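Clunidus sells first-person chore recordings to people training home robots. I spent a week with the Tutstead bathroom pack. Notes follow.

1/ The pack has 479 clips. Sweeping is the largest task. Rooms are small, with fixtures left in place, so a policy has to work around the toilet and mop sink. 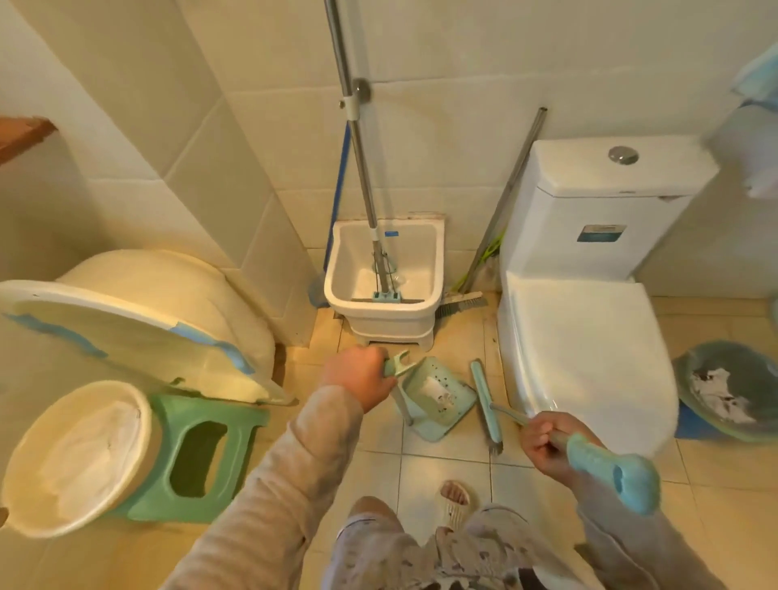

2/ Tools. Long broom and dustpan, one per hand. Bimanual from the start, and harder to retarget than wiping. Bo-ram Lim got usable wrist tracks on our arm after 4 tries.

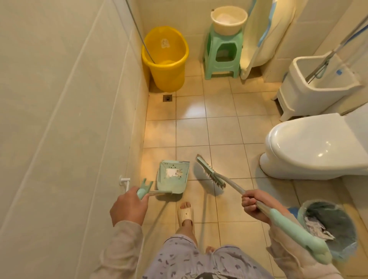

Can you buy single tasks?
Only as a full room pack. Clunidus quotes other splits by email.

3/ Debris is the useful part. White paper on beige tile segments well under warm light. Low contrast at the glare spots, so check your masks.

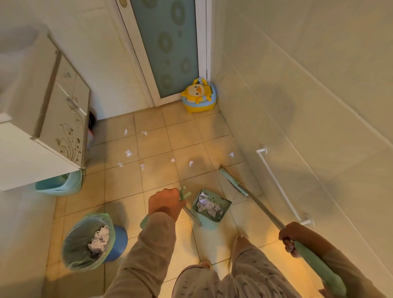
Dustpan loaded, paper scraps still on the tiles.

4/ Labels are thinner than I want. Stroke start and end are marked. Pan contact isn't. Svyatoslav Ostapchuk wrote a script for it and will post it in April.

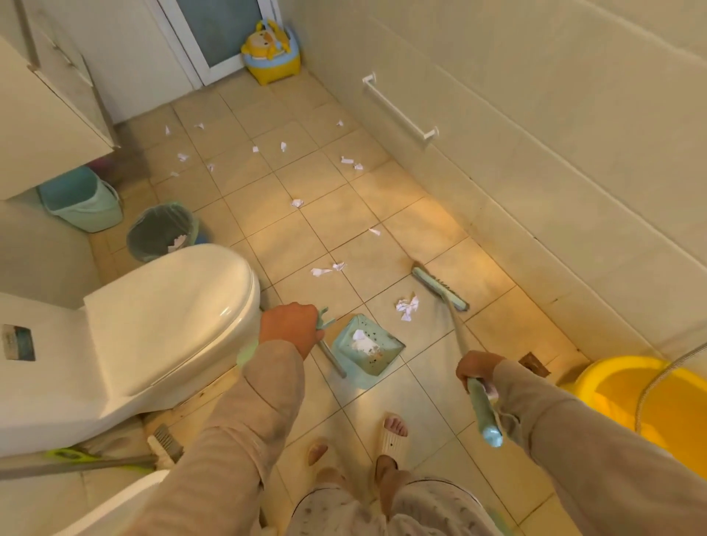

1 min read

5/ Scatter layouts vary across the floor, near wall to doorway. Good for coverage planning, weak for grout lines and corners. I'd license it for pretraining and collect my own corner data.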